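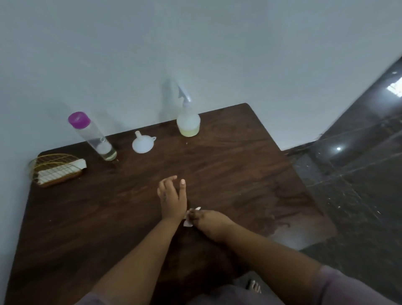 I started building a robot to clean my table, and for most of the winter my table has been dirtier than it has ever been in my life. There's sawdust in the butter. There was a hex nut in my slipper this morning.

The robot is called Porkska (my niece named it, I had no vote) and it's one arm on a rolling stand, with a gripper at one end and a very heavy bag of gravel at the other so it doesn't fall on anybody. What I want from it is small. I want it to pick up a spray bottle, squirt the wood a couple of times, take a cloth and wipe. On a really good day I'd like it to refill the bottle too, with the funnel and everything, and that's the part people at the workshop laugh at.

The workshop is Pernonstead, a shared space in an old tile warehouse on the edge of Sindell. You pay by the month, you get a shelf and a key, and you learn fast which drill press to stay away from. I cut all the big parts there. The rest I do at home, at the table, which is how the butter got involved.

## The arm

Porkska's first arm was made of plywood and optimism. It could lift a full spray bottle for as long as it took me to say "look!" and then the elbow would sag, very slowly, like somebody falling asleep on a bus. I blamed the motor and bought a bigger one. Then the bigger motor tore its screws out of the plywood – so, aluminum.

The second arm runs off a Luo board, a secondhand one, and I've come to love it even though the labels on two of the connectors are swapped. If you buy one used, check that before you plug in anything you care about! With the board, the motors and the aluminum I'd spent more than 300 dollars by October, and I stopped adding it up after that.

## Teaching it to squirt

I had figured wiping would be hard and spraying would be easy. Pull a trigger, how bad can it be? But a trigger sprayer pushes back, and it pushes back differently depending on how full the bottle is and whether you're holding it by the neck or around the belly. Porkska squeezed the neck and the whole thing twisted out of its grip and sprayed the wall. It did this so reliably that I could have sold it as a wall sprayer.

Jinlong Du has the shelf under mine at Pernonstead and builds kinetic window displays for a living, and he watched me adjust numbers on the laptop for an entire Wednesday evening before he asked how I do it myself. With my own hands, he meant. I picked up the bottle and realized I had no idea. I'd just done it, forever.

So I went home and sat down at the table and did the chores slowly, over and over, and paid attention. Then I recorded them. Spraying, wiping, dabbing drips off my own wrist with a scrap of tissue (I spill a lot), unscrewing a cap, standing the funnel up, getting the funnel to stay up. By the time I got sick of it I had 1056 clips, and after I threw out the ones where the phone rang or I'd dropped something, 651 were left to train on.

A few things I'd never noticed about myself came out of that. My left hand is always doing something. Even when it looks like it's waiting, it's hovering, ready to catch whatever the right one fumbles. Porkska has no left hand. I thought about building one for maybe a week and then I made a rubber-lined cradle that clamps to the table edge, and the bottle sits in that while the gripper works. Jinlong says it's cheating. He also borrowed the drawing.

## Where it is now

It sprays. It wipes in long overlapping strokes and leaves a smear about the shape of Florida near the right-hand corner every single time, and I haven't found out why. My guess is a loose wrist joint, and I've got new bearings on order.

The refill is another story. Out of the last nine tries it got the funnel into the neck twice, and one of those times the cap was in there first. I've started doing the pouring over a tray, and the gravel bag now lives inside a second bag, for reasons involving vinegar.

The bearings should be here next week. Until then I'm wiping the table by hand.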